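# Household Handheld Set: recording rules and data card

Maintained by the Neltthorpe manipulation group. Applies to all Horport collections from release 7 onward.

## Scope

The set holds 800 episodes recorded with hand-held grippers in furnished rooms. It is meant for training and testing grasp policies on light household goods such as packets, lids and small boxes. Episodes recorded before March follow the old rules and are kept in a separate folder.

## Recording rules

1. Leave the room as lived in. Do not clear background items or swap a patterned cover for a plain one.
2. Handle one target object per episode. Name it in the metadata by its general type, not by its brand.
3. Log the finger covering for every episode. Colour and material go in separate fields, and left and right fingers are logged separately.
4. Keep both fingertips in view at the start of the episode.
5. Do not trim motion blur. Flag it with `blur=1`.

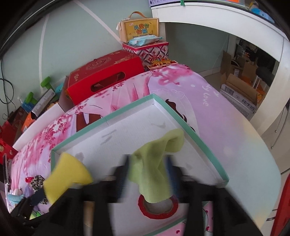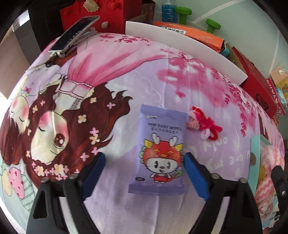 Targets: box lid (first), packet of wipes (second).

## Labelling

Printed text on objects is transcribed in its original script. Text on fabric goes in the `surface_text` field and is never used as an object label. Upside-down text is transcribed in reading order.

## Privacy check

Screens, parcel labels and barcodes are reviewed before release. Reviewers work in batches of 25 episodes. Of the episodes submitted for this release, 79 were returned for relabelling.

## Known limits

- Fisheye distortion is not corrected.
- Grip force is not recorded.
- Soft fingertip pads change shape under load, so jaw width is not a reliable measure of object width.

Last revised 2025-12-31

Related items
Muladance Gripper Calibration Notes
Khunthong Kitchen Set: Data Card
Horport Metadata Field Reference
Operator Safety Rules for Shared Rooms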